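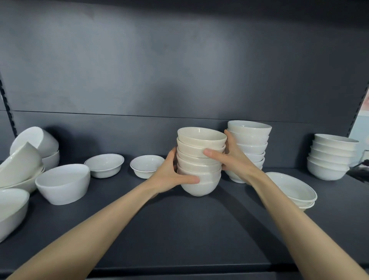 Gallery / Robots & Chores

Six rice bowls, two hands, one crowded shelf. I've come to think of shelf tidying as the chore that tells you the most about where these machines are, way more than vacuuming does (sorry, vacuum people). White bowls on a dark gray shelf sound easy until you look at how many shapes are in there. Some are stacked, a few are tipped over, and the cream ones are so close to the white ones that I'd probably mix them up myself before coffee.

Hi, I'm Dzifa Laryea, and I keep this page for anybody who wonders, like I do, when a machine is finally going to put the dishes away. I worked the housewares floor at Flornura for years before I started writing about automation, so I have opinions about bowls!

My favorite bit is the grip. Fingers curled under the bottom bowls, thumb pressed on the front, the other hand up high on the stack. I never had to teach a new hire that. You just do it, and your hands sort out how hard to squeeze on the way up. Try writing that down as instructions and you'll see why the people who build these things look tired.

And then there's the neighbor problem. A taller stack stands right next to the one being held, close enough that a careless knuckle could send it sliding. People brush past stuff like that all day and hardly notice. Most of the machines I've watched either leave a big safety gap or stop and think for so long you could go get lunch.

So can they do it yet? The Lostia demo I saw in March moved 56 bowls out of 95, all one size, all spaced out nicely on a bare counter. I clapped, I really did! But a shop shelf is never spaced out nicely, and I don't think that demo would have lasted 5 minutes on my old aisle. My friends over at Mahama are more hopeful than I am and keep telling me to wait for the next version.

My guess is that towels and boxes come first, then plastic cups, and nested ceramics a good while after that. If you've seen a machine pull one stack out of a packed shelf without a clink, write to me, I want to hear all of it.

Filed under: shop floor, dishes, hands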